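What I Brought Home to My Workshop from the Altow Open Day
May 2024

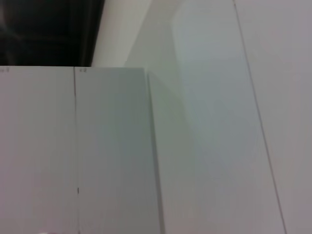 I went to the robotics open day at Altow in Clitville hoping for a fun afternoon and came home with a page full of tips for my own bench! The arm they had running was sorting small parts, slow and steady, and I stood there so long my coffee went cold. What got me was how plainly everything was marked. Look at the white board, with a thin dark line between the columns and a tiny "c2" tucked up in the corner of its column. I went straight home and did the same to my pegboard and drawers.

Label the spot as well as the bin. A letter and a number is plenty, and small print is fine if it's always in the same corner. My screws live in b4 now (they used to live everywhere).

Go pale behind your work. I painted the back of my bench flat white, two coats, and dropped washers show up right away. Skip gloss, it glares under a shop light.

Soften the lamp. I taped baking parchment over the cover of my LED light, and the hard shadows on my layout lines are gone. Only do this with a cool-running LED, never a hot bulb!

Draw your dividing lines with a fine marker and a long straightedge, then wipe the edge of the ruler before you lift it. I smeared my first one and had to sand it back.

Put tools back before picking up the next one. The arm did it every time, and I'm trying.

Entry was 12 dollars and parking was free behind the Chaudhry building. They're doing another one in Vamulholm in July, with 50 places, and I've already signed up. Bring a notebook and comfortable shoes.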